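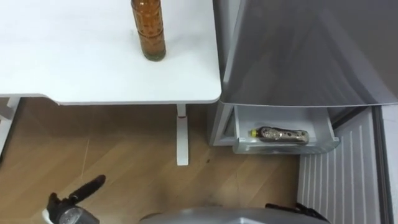 Unit 3. Furniture beside the refrigerator

Housekeeping and Small Rooms, evening course, Nemthorpe
Notes by Despina Kourkoulas

Last week we spoke about the walls. Today we go down to the desk, the floor and the place where a desk and a refrigerator stand close together. In small flats this is very common, and it makes some small problems for cleaning.

3.1 The desk top

A white top shows every smudge. You will see them best when you bend down and look along the surface against the light. Wipe with a damp cloth, then with a dry one, always in the direction of the window. Do not forget the front edge - the cloth usually passes over it and the dirt stays under the lip.

Glass bottles should be lifted, not pushed. A bottle with a heavy base can scratch the paint when there is sand under it. Amber glass with raised dots, like the one on the desk in our photograph, holds dust between the dots, so use a soft brush for it.

3.2 Legs and joints

Wipe a leg from the top to the foot. At the joint under the desk top, turn the cloth around the post two times. Please check also the brackets, which are in shadow and easy to miss.

3.3 The floor

On wooden floors we sweep along the planks. When the planks run diagonally, as here, you must sweep diagonally too, even if it feels strange at first. Small specks near a desk leg are picked up by hand or with a damp paper. Very little water! The seams between boards do not like it.

3.4 The refrigerator

Brushed metal is wiped with the grain. The lower edge of the door is often forgotten, because we look at it from above. Open the door, hold it with one hand and wipe the edge from below.

Between desk and refrigerator I recommend a gap of at least 40 mm, so that a flat duster can go in. Toivo Rissanen, who teaches the Thursday group, prefers 46 mm. Both are fine.

Homework

Measure the gap beside your own refrigerator and write it down. Read the pages on floor care in the Presel booklet. Bring one dry cloth and one soft brush to the next lesson.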